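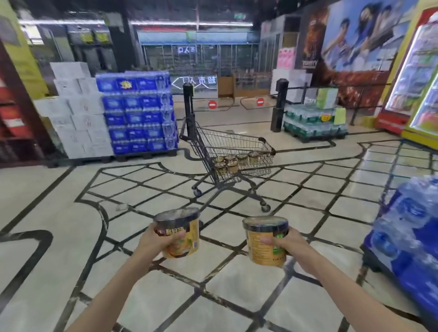 Instant noodle cups take up more room than their weight suggests, and most kitchens store them badly. They go on a high shelf, get pushed to the back by cereal boxes, and turn up again a year past the date. A few minutes spent on how you buy, carry and stack them will fix most of that. Start at the store. Put the cups in the cart first, standing on the bottom of the basket, and before adding another pair, hold one in each hand and check the film and the lid on both. Clear film over a dark lid makes it easy to miss a small split, so tilt the cup under the lights and run a thumb around the rim.

Home | Kitchen | Pantry | Laundry | Workshop | Moving & Packing | Search

What to check before you buy

Look at the film first. It should be tight all the way around, with no loose flap at the base. A loose film doesn't always mean the cup is bad, but there's usually a tight one beside it.

Press the side lightly. A foam or paper cup with a crease in the wall may leak when you add the water, and you won't find out until it is on the counter. Dents near the bottom are the worst. A small dent at the lip is fine as long as the lid is still sealed.

Shake it once, gently. You want to hear the packets slide and the noodle block knock. If it sounds like gravel, the block has broken up. It will taste the same, but you'll be eating with a spoon.

Find the date. On most cups it is on the bottom or along the edge of the lid. Take cups with dates within a month or so of each other if you plan to buy a lot, and don't mix in one short-dated cup unless it's tonight's dinner.

Getting them home

Cups travel best upright and snug. In a wire cart the light ones tip and roll, so push them together in one corner and put something square against them, such as a box of crackers. Do not set cans on top. At the checkout, ask for them to go in their own bag or bag them yourself, lids up, two layers at most.

For a larger load, a flat cardboard tray from the store works better than any bag. The kind that canned tomatoes come in is the right depth. I keep one folded in the trunk.

Storing them

Noodle cups need a dry, cool spot away from strong smells. The last part gets overlooked. Foam and paper both let odors through in time, and a cup kept beside laundry soap or mothballs will pick it up. The cabinet under the sink is out for the same reason, plus the damp. Over the stove is too warm.

A shelf between waist and eye level is best. If you have to use a deep cabinet, put the cups in a shallow bin that pulls out like a drawer. I use the Sidel bin, the long one with a handle on the short end, and it holds 12 cups in a single layer. Measure your shelf before buying one. The handle sticks out a little and can stop a cabinet door from closing.

Stack no more than two high. A third layer will stand until somebody reaches for it. If the cups are wider at the top than at the base, turn every other one upside down within a layer and you'll gain some space - but only with the film still on, and not with cups that have a sauce packet sitting under the lid.

Leave the film in place until you eat the cup. It keeps dust off the lid and gives you some protection against pantry moths. If you have had moths, move the cups to a hard plastic tub with a clip lid. The Nallell tubs close well enough. Bags don't help much, as the moths chew through thin plastic.

Rotating the stock

Write the month and year on the lid with a marker. Black ink doesn't show on a dark lid, so use a piece of masking tape or a silver paint pen. Turn the tape toward the front of the shelf.

New cups go in at the back, old ones come forward. With a pull-out bin it's simpler to fill from the left and eat from the right, then slide everything over when you restock. I go through ours every September and again after the holidays. Anything with less than two months left goes on the counter to be eaten that week.

Keep different flavors in rows front to back and not side to side. That way you can see one of each from the front and nobody has to dig. Spicy ones get their own row in a house with small children.

Making one without a mess

Fill the kettle a little over what you need and pour to the inside line. If the line is hard to see, look for it before you open the packets, as the powder hides it. Set the cup on a saucer. The base gets hot enough to mark a soft varnish, and a saucer also catches the drip.

To hold the lid down, use a small plate. Forks slide off, and clips can split the rim. Peel the lid only halfway back so that there is something left to fold down.

Don't put the cup in the microwave unless it says you can. Many can't go in, and some have foil in the lid. If you want to reheat one, tip it into a bowl.

Let leftover broth cool before you pour it away, and run hot water after it. There's a fair amount of fat in it and it will set in the trap over time - a Jarnik sink strainer will catch the bits of dried vegetable.

Using the empty cups

Rinse them and let them dry overnight. Paper ones are good for starting seeds, with a couple of holes in the bottom. They last long enough to get a tomato plant to its second set of leaves. Foam ones are handy in the workshop for sorting screws or holding a bit of wood glue, but keep solvents out of them. Paint thinner will go straight through foam. I lost a good brush and part of a Shehu bench mat that way.

Strong paper cups also nest well around ornaments. One goes over the top, one under, with tape around the middle.

Updated 2020-12-07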